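# Waiting on the Word From Staston

The regional energy storage office in Staston has been without a permanent director since September. Its acting head has signed off on routine payments and little else, and the companies that depend on its grants have started making other plans.

Etard, which builds small heat batteries for factories, won a three-year award under the last director. The first two payments came on time. The final one, meant to cover a test at a food plant, has been under review for months. The company has 23 employees and has stopped hiring.

"We can carry the test ourselves until spring," said Ragnheiður Dalsgaard, who runs the engineering side. "After that we need either the money or a clear no."

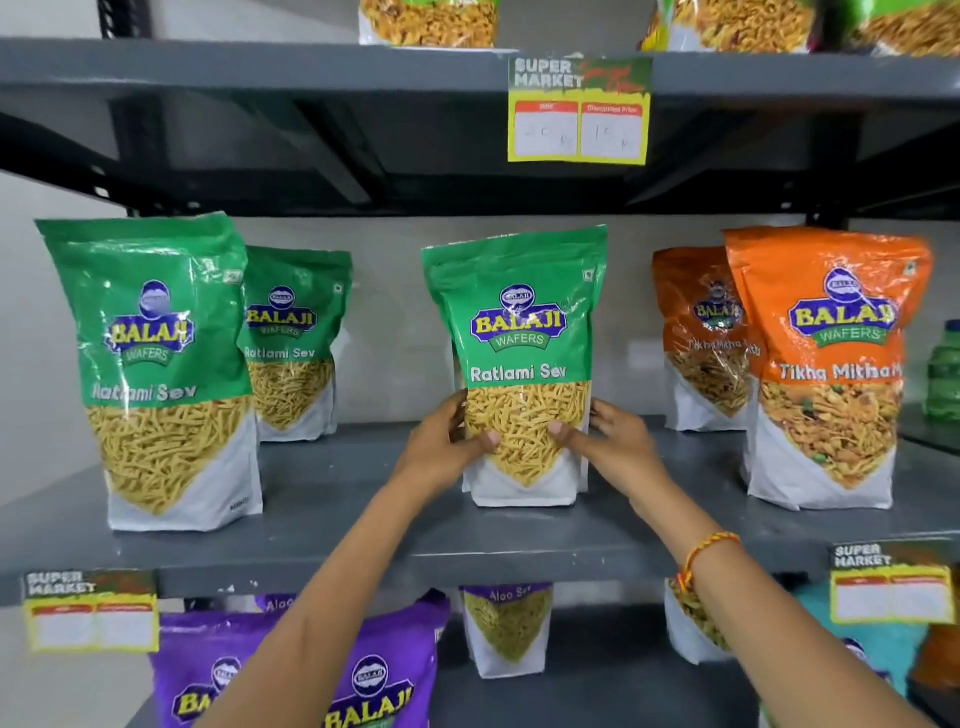 Packets of Ratlami Sev on a metal shelf.

Food makers are an obvious market for stored heat. Frying, drying and baking all need steady temperatures, and most plants get there by burning gas. Etard's unit takes in power at night, when it is cheap, and holds it in a bed of crushed rock at up to 400 degrees. The rock is ordinary. The hard part is the fan and duct design, and that is what the grant was paying to prove.

Urier, a rival that uses molten salt, never applied to the Staston office. Its managers decided early that the paperwork would cost more than it brought in, and they raised private money instead. That looks like a good call now, though Urier gave up 40 percent of the company to do it.

The dispute over the director's job comes down to background. All 3 past directors were researchers. The governor's pick is a former procurement attorney with no technical training. Supporters say the office needs somebody who can write a contract and enforce it - several early awards ended with no working hardware and no refund.

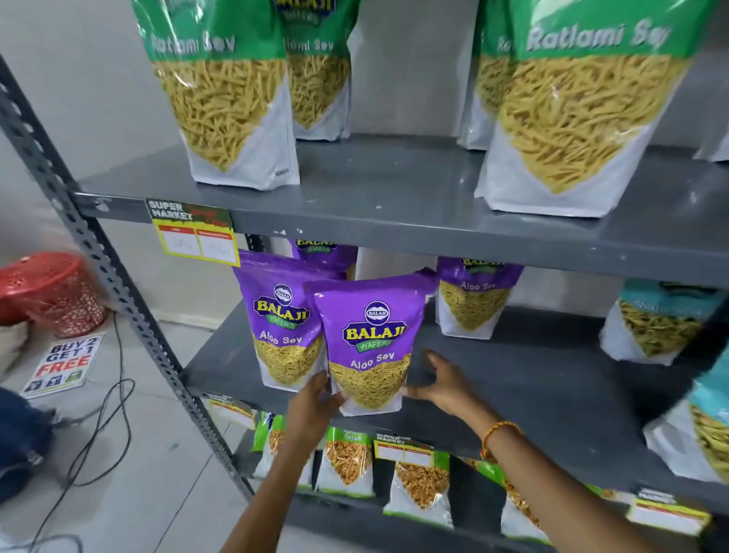 Hviid disagrees, arguing that a contract can be checked by any competent legal department, while a weak proposal gets past everyone except a person who has worked on the same problem. The office already has attorneys on staff, Hviid added, and has lost four of its program engineers.

A confirmation hearing has been put off twice. Etard's test rig is on site at the plant, connected to the ductwork and waiting for its instruments.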